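Stasholm Film Society – News for Members

The Winter Shelf: What's New on Disc

Hello again, friends, and welcome back to the part of the newsletter where I'm allowed to go on for as long as I like about home video. January is usually a thin month for new releases, and I had planned to fill this space with a list of things I fell asleep in front of over the holidays. Then a padded envelope arrived with the new two-disc edition of The Ukby Ferry, and I've hardly watched anything else!

Some of you will remember we showed it at the Vidal, in a print so pink that the sea looked like lemonade. It's a thriller, more or less. A retired customs officer takes the night boat home to bury his brother, and somewhere in the dark between the two harbors he starts to suspect that the man in the next cabin has been following him since he was a boy. I know how that sounds. Give it until the scene in the car deck, with the chains knocking against the trucks, and I think you'll be sitting very still.

The new transfer was made by Grillow, the small label that put out those nice quiet westerns a while back, and they've gone to the original negative for it. The blues are blue again. You can make out the wallpaper in the purser's office (little anchors, I never knew) and the faces in the bar have some life in them. The sound is the plain old mono track, cleaned up but with the engine rumble left in, and I'd ask you to turn it up a bit more than you normally would.
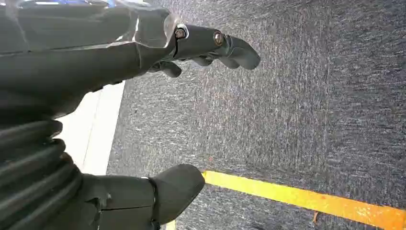 As for the extras, they're split between the two discs in a way I can't quite follow. Disc one has the movie and a commentary by Mareike Tiedemann, who cut the picture and remembers everything, down to which reels were delivered with coffee on the can. She is wonderful company. She'll go silent for a minute or so and then come back with something like the fact that the long kiss on the stairs was made out of two bad takes and a rehearsal. She also explains, at last, why the brother's letter is read in a voice that doesn't belong to anyone in the cast – I won't spoil it, but I laughed out loud in my kitchen.

Disc two is where you'll find the long documentary, the trailer, a gallery of lobby cards, and 11 deleted scenes. Most of those were cut for good reason, if you ask me. The one I'd have kept is the breakfast scene, with the officer buttering toast for a child he's never met while the boat turns around in the fog outside. Nothing happens in it at all and it's lovely. The documentary runs a touch long in the middle, where we hear rather a lot about the financing, but stay with it for Bonifacio Vallejo on how he wrote the music in a borrowed apartment with a piano that was missing its lowest notes. Once you know that, you'll hear the score differently. It never goes down where you expect it to.

There's a booklet too, with an essay and some set photographs, and the essay gives away the ending in its second paragraph, so please leave it in the box until you've seen the movie. Only 600 copies of this edition were pressed. The society has bought one for the lending shelf, and it can go out for a week at a time like everything else. If you'd like to own it, the Vidal's front desk is keeping a waiting list and will place one order for all of us at the end of the month, which saves everybody on postage.

Now, I should say that my high opinion of the ending is not shared by the whole membership. I think the last shot, with the gangway coming down and no one walking off, is about as good as movies get. 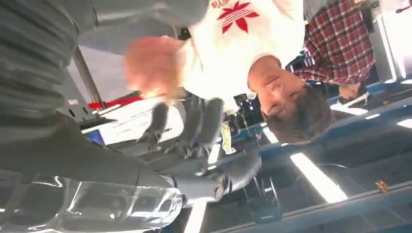
Wissam Najjar wrote in to say that he has watched it three times now and still feels cheated. "You can't spend 100 minutes asking me who is in that cabin and then show me a gangway," he says. He would have liked one more scene, even a short one, with the door open. He does admit the new picture quality is a treat, and he wants it on record that he guessed about the letter before the commentary told him.

Well, Wissam, I'm putting you down to introduce it when we show the new version in the spring, and you may complain from the stage for as long as you please. Next time I'll be writing about the box of silent comedies that has been sitting on my stairs since the fall. If you have borrowed volume two of that set, could you please bring it back?

Edvin Lundgren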